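# About Nepia Athletics

Nepia Athletics is an incorporated, not-for-profit track and field club for runners, jumpers and throwers of all ages. The club is based at Godby Reserve, where it shares a synthetic track and a grass warm-up area with two local schools. Membership is open to any person who agrees to the club rules and the code of conduct, whether or not they intend to compete.

The club has 587 registered members. Nearly 200 of them are juniors, and the remainder are divided between the senior, masters and recreational sections. The season opens in September and closes at the end of autumn, with a reduced winter program for distance runners.

## Our history

The club was formed by the merger of two older bodies, Breltier Harriers and the Godby Amateur Athletic Society, which had trained on neighbouring ovals for many years and competed against each other with some feeling. The harriers brought a strong cross-country tradition. The society brought the throwing circles, the hurdles and the lease. Both honour boards hang in the clubrooms, and results set before the merger are recognised in the club record book under the name of the original club.

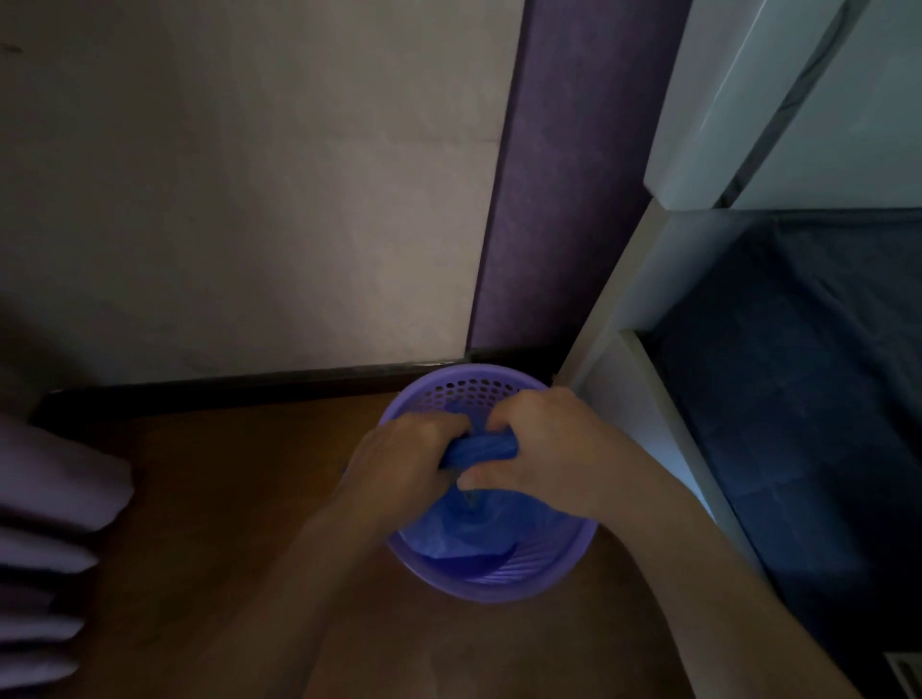

Members share responsibility for the clubrooms under a roster published at the start of each season. Each training squad is allocated a fortnight, during which it opens and closes the building, returns equipment to the store and leaves the rooms ready for the next group. Duties include putting a fresh blue liner in the small purple wastebasket beside the white shelving unit, sweeping the floor and signing the equipment book. A squad that cannot meet its fortnight should arrange an exchange with another squad and advise the facilities officer in writing.

## Coaching

All club coaches hold current accreditation and a working with children clearance. Fletcher Partington is head coach and is responsible for the sprint and hurdle squads. Raelene Ellery coordinates the throws and also oversees the para-athletics program, which trains alongside the other squads on the same evenings. Middle and long distance are coached by Aroha Katene, a former steeplechaser who joined the club as a junior.

New athletes are placed in a general squad for their first season. They are introduced to each of the main event groups before choosing one, and juniors are not asked to specialise. The club does not set qualifying standards for entry to a squad. Selection for relay teams is made by the head coach, and the criteria are displayed in the clubrooms before the first interclub meeting.

## Competition

Nepia enters teams in the regional interclub competition in every age group for which it has sufficient athletes. The club also conducts two open meetings of its own:

- **The Vutier Mile**, a graded series of races over one mile, held under lights
- **The Godby Throws Day**, covering shot put, discus, hammer and javelin

Entries for both are accepted from athletes of any affiliated club. Travel assistance is available for members selected in representative teams. The assistance fund stands at $4,000 for the coming season, and applications are considered by the board in the order in which they are received.

## Athlete welfare and fair play

The club has adopted a member protection policy, an anti-doping policy and a policy on inclusion. These apply to athletes, coaches, officials, parents and spectators. Concerns may be raised in confidence with the member protection officer, Elango Gounder, who reports directly to the president and does not hold a coaching position.

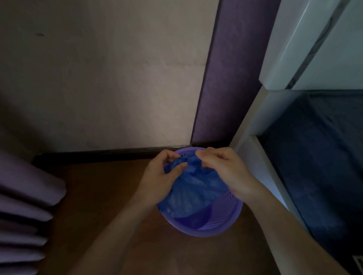

Junior members are supervised from the time they are signed in until they are collected by a parent or guardian. Food and drink are permitted in the clubrooms but not on the track, and families are asked to take their rubbish home where they can. The lavender wastebasket indoors is a small one, and even with its blue bag fitted it is unsuited to takeaway boxes or a full squad's drink bottles. Medication and valuables should be left with the supervising adult on duty.

## Governance

The club is managed by a board elected at the annual general meeting. The president is Rawiri Stubbs, who previously served as competition secretary. Board minutes are available to members on request, and audited accounts are tabled each year before the election of officers.

## Joining the club

Registration for the coming season opens on Wednesday, July 1, 2026. Prospective members may attend two training sessions before registering and should report to the clubrooms on arrival so that their details can be recorded. Family and concession rates apply. Members transferring from another club must obtain a clearance from that club before competing in Nepia colours.

Enquiries about coaching, officiating or hire of the track may be made in person at the clubrooms on any training evening.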